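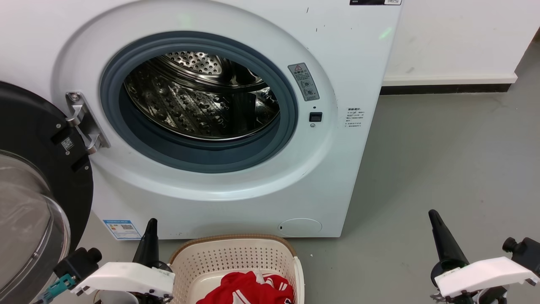 ## 4. Setting up the laundry loading routine

Okay, laundry! I wrote this section because it's the first thing people want to try once their Zumeo is bolted together, and it's also the one that sends people back to the forum in a huff. So before you start, let me tell you what you're getting.

Can it load a washer? Sort of, yes. It can take clothes out of a basket and put them in the drum if you've set everything up the way I describe below. It won't sort colors, it won't check pockets, it won't measure detergent, and I don't let it start a cycle. I've got 647 logged runs on the loading routine, and I still stay in the room for every one of them.

You'll need the arms calibrated (section 2) and the Makovetti control software running with the head view working (section 3). If your head view stutters, go fix that first, I mean it. A laggy view makes every step after this miserable.

### 4.1 Placing the washer, the basket and the arms

1. Unplug the washer and turn off the water while you're setting up. Leave it that way until you've finished 4.3.
2. Open the door by hand and swing it all the way back. The routine has no door-opening step. I've tried to teach it one and I've got a latch in my parts drawer that didn't make it.
3. Check which way your door swings. The default profile, `frontload_left`, is for a door that opens to the left as you face the machine. If yours goes the other way, pick `frontload_right` and swap the arm roles when the software asks.
4. Set the basket on the floor directly in front of the opening. Keep it centered between the arms, with one gripper on each side and the fingertips pointing up toward the washer.
5. Move the basket back until the right arm can go from basket to drum without its wrist brushing the rim. You'll feel silly shuffling a laundry basket back and forth an inch at a time, but I do this every time I move house with the thing and it always pays off.
6. Route the cables so they don't hang in the basket. A loop that looks harmless when the arm is parked can snag a sleeve once the arm starts moving, and then you've got a shirt and a cable going into the drum together.

> **Caution:** Keep the left arm clear of the open door. A bulging glass door sticks out farther than its outer ring does, and the head view makes it very easy to misjudge. I've bumped mine more than I'd like to admit.

> **Note:** Use a stiff basket. Hellwig sells a folding fabric one with their starter kit, and it's a nice basket for carrying things, but the sides sag inward when a finger presses on them and the software loses the rim.

### 4.2 Teaching the opening

The software needs to know where the rubber gasket is, since that's the part your grippers are most likely to hit.

1. In Makovetti, choose **Teach > Round opening**.
2. Jog the right arm by hand until the fingertip is near the gasket at the top of the opening. Don't press into the rubber. Tap **Save point**.
3. Do the same at the bottom, then on the side nearest the latch.
4. For the hinge side, use the left arm, and go slowly around the hinge.
5. Look at the circle drawn over the head view. If it sits on the gasket all the way around, save it. If it's drifting off toward the door, delete the hinge point and take it again (it's nearly always the hinge point).
6. Set the entry margin to 22 mm. The default is smaller and I don't like it.

Shiny drums cause trouble. All those little holes and raised patterns throw light around, and the depth reading can jump between the back wall and somewhere in the middle of nowhere. Turn off any lamp that shines straight in and set **Drum depth** to **Fixed**, then type in a depth you got with a tape measure. I resisted this for weeks because it felt like cheating. Do it anyway! 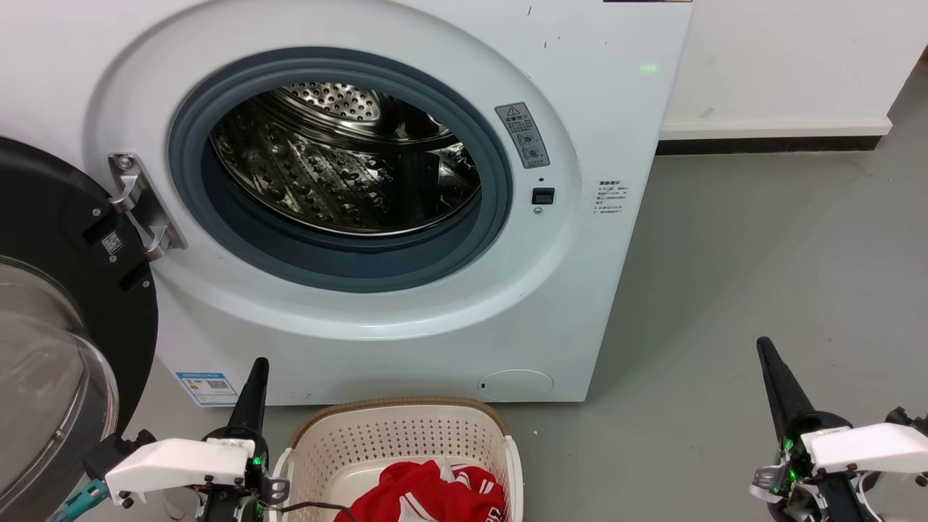

### 4.3 Your first run, with one garment

Pick one item that stands out from the basket. Bright is good, and something about the weight of a sports jersey is perfect. Please don't start with socks or a fitted sheet. Socks slip down where the fingers can't reach, and the sheet, well, you'll see eventually.

1. Drop the garment into the basket so it bunches up a bit. Flat, neatly folded fabric is harder to pinch.
2. Set **Speed** to the lowest setting and **Max lift** to 500 g.
3. Keep one hand on the stop button and press **Preview**. The arms won't move, but you'll see the planned path over the head view.
4. If the path crosses the door or the hinge, go back to 4.2. If it looks clear, press **Run once**.
5. Watch the lift. The garment should come up over the basket rim before the arm heads for the drum. If a sleeve is still trailing in the basket, hit stop, put everything back and raise **Lift height** a notch.
6. When the gripper opens, look for fabric hanging over the gasket. Tuck it in yourself. The software has a **Push in** option, which works on the small stuff and makes a mess of anything with long sleeves.

Repeat until you've had a decent string of clean runs. I did 32 in a row with the same shirt before I trusted mine with a second one, and that was a very dull January.

> **Caution:** Never run the routine with wet clothes unless you've fitted the Ponum finger covers. Bare fingers can drip into the wrist, and a wet towel will go over your lift limit anyway.

### 4.4 If something goes wrong

**The gripper closes on nothing.** Usually the garment is lower in the basket than the software thinks. Lower **Grasp depth** a little at a time, or just fluff up the pile.

**It picks up the basket.** Perforated sides are the culprit, and a fingertip can catch in a hole. Turn on **Avoid rim and walls** and make the grasp area smaller.

**It lets go too early.** Check that **Drum depth** is still on **Fixed**. The setting goes back to **Auto** after a software update.

**The arms stop and the status light goes to fault.** Clear the area, park both arms from the menu and run the calibration check again. Don't pull them out of the way by hand while they're powered.

### 4.5 Before you close the door

Park the arms, look inside the drum, then run a finger around the gasket for anything caught in the fold. Close the door by hand. Unloading has its own profile and its own headaches, and you'll find those in section 5.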